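あいことばの ひみつ ~パスワードって、どうして大事なの?~

みなさん、こんにちは。今日は「パスワード」のお話をします。ちょっと長くなるかもしれませんが、おやつでも食べながら、のんびり読んでくださいね。

パスワードというのは、コンピューターに「わたしですよ」と伝えるための、あいことばのことです。むかし話に「ひらけ、ゴマ!」と言うと岩のとびらが開くお話がありますよね。あれとよく似ています。あいことばを知っている人だけが、とびらの向こうに入れるのです。

ところが、あのお話では、かくれて聞いていた人もとびらを開けてしまいました。岩のとびらには、だれが言ったのかまでは分からなかったのですね。コンピューターも同じで、正しいパスワードが入ると、「はい、どうぞ」と通してしまうことがあります。だから、あいことばはしっかり守らなくてはいけません。

では、どんなパスワードがあぶないのでしょう。「1234」や、自分の名前、たんじょうび、かっている犬の名前。どれもおぼえやすくていいのですが、おぼえやすいものは、ほかの人にも思いつきやすいのです。

ここで、数字のダイヤルがついた自転車のかぎを思いうかべてみてください。数字が2けただと、「00」から「99」まで、組み合わせはぜんぶで100通りです。ひとつずつためしていっても、根気のある人なら、夕ごはんの前に開けてしまうでしょう。わたしも子どものころ、自分のかぎの番号をわすれて、玄関の前にすわりこんでカチカチ回したことがあります。12月の夕方で、手がとてもつめたかったのをおぼえています。
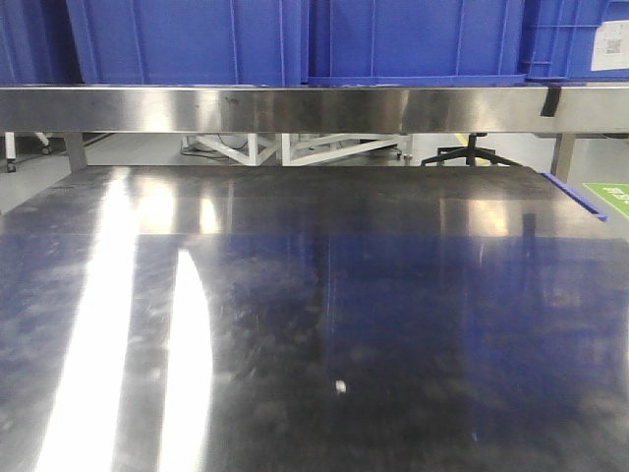 さて、けた数がひとつふえると、ためさなければならない数は10倍になります。もうひとつふえると、そのまた10倍です。数字だけではなく、ひらがなやアルファベットのような文字も使えるなら、もっともっとふえていきます。長いパスワードが強いのは、こういうわけなのです。

「でも、長いとおぼえられないよ」という声が聞こえてきそうですね。だいじょうぶ、よい方法があります。関係のないことばを、いくつかつなげてしまうのです。たとえば「かえる」「えんぴつ」「みかん」「ロケット」。かえるがえんぴつを持って、みかんの形のロケットに乗っているところを思いうかべてみましょう。ほら、なんだかわすれられなくなってきませんか。これをローマ字で書くと、なんと24文字くらいになります。りっぱな長さでしょう!(ここに書いたものは、もうみんなが読んでしまったので、そのまま使わないでくださいね。)

ことばをえらぶときは、目をつぶって辞書を開くのがおすすめです。わたしの辞書でやってみたら、629ページの「ふうりん」と、117ページの「かたつむり」が出てきました……と書きたいところですが、辞書は「あいうえお」の順ですから、本当は117ページが先、629ページがあとですね。どんなことばが出るか分からないところが、この方法のよいところです。すきなことばばかりえらぶと、なかのよい友だちには当てられてしまいますからね。

もうひとつ、大事なお約束があります。同じパスワードを、あちこちで使わないこと。家のかぎと自転車のかぎと、ひみつの日記のかぎがぜんぶ同じだったら、ひとつ落としただけでたいへんなことになります。ゲームと学校のタブレットも、べつべつのパスワードにしておきましょう。おぼえきれないときは、おうちの人にそうだんして、ノートに書いて家の安全なところにしまっておくのもよい方法です。画面のはしに、ふせんではっておくのはやめましょうね。

それから、「パスワードを教えてくれたら、レアなアイテムをあげるよ」というメッセージがきたら、どうしますか。すごくほしいアイテムだと、ちょっとまよってしまうかもしれません。でも、返事はしないで、すぐにおとなの人に見せてください。なかよしの友だちの名前でとどいたとしても、べつのだれかが、その子のふりをして書いているかもしれないのです。

もし、もう教えてしまったあとだったら? そのときも、だまっていないで話してくださいね。早く話せば、早くパスワードをかえられます。しかられるかなと心配になるかもしれませんが、おとなだって、だまされてしまうことはあるのです。

今夜、おうちの人といっしょに、へんてこなことばの組み合わせを考えてみませんか。わらってしまうようなものほど、よくおぼえられますよ。気に入ったものができても、学校で発表するのはがまんしてくださいね。

文:Ju-won Yook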